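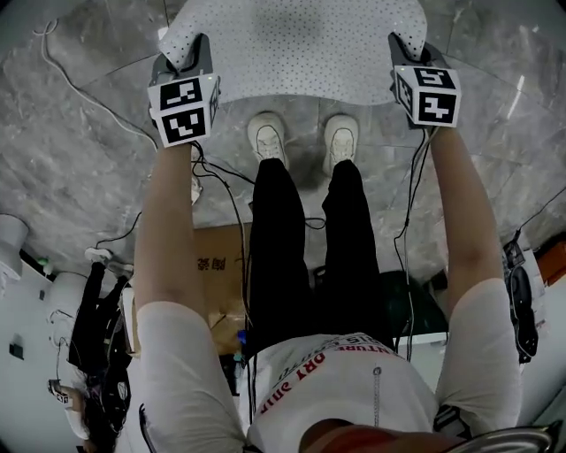 Ornside Footpath Renewal: second progress report to the Avero Fund
16 January 2024
Prepared by Édgar Sánchez, project manager

Spending to date is £2646, against the first instalment of your grant. Receipts are attached, including the one that went through the wash.

The lower path
The stretch between the mill bridge and the allotments is open again. We have laid 160 metres of new stone surface and cleared the ditch alongside it, which had been listed on the council's map as a ditch and on the ground as a hedge. Water now runs down it in the direction intended. Walkers have already worn a short cut across the one corner we took real trouble over.

The upper path
Progress here is slower. The stile at the top of Zuswood was due to be replaced in November, but the oak arrived cut for a gate. Bajwa, our supplier, have agreed to take it back and have been agreeing to do so ever since. A new order is in. Until it comes, the old stile stays in use, with a notice asking people to take care and a second notice, not ours, suggesting what we might do with the first.

Signs
All 15 waymarkers are up. One pointed into a slurry pit for a few days and has been turned.

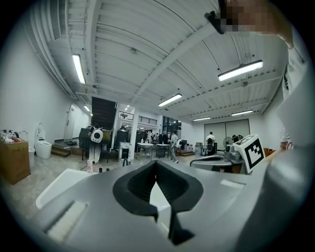

Equipment on the table at Ornside.

Leaflet
We printed 400 copies of the walks leaflet. The shop has asked for more, and the pub has asked for fewer mentions of the other pub. Both requests will be met in the reprint. The grid reference on the back page is wrong by one figure and puts the car park in the river – a sticker is being sent out.

Changes to the plan
We would like to move the money set aside for a second bench into drainage on the upper path. The landowner is content with this and the drains are overdue. Please let us know if you need a form for it. We have found three on your website and they disagree.

Next report: after the stile is in.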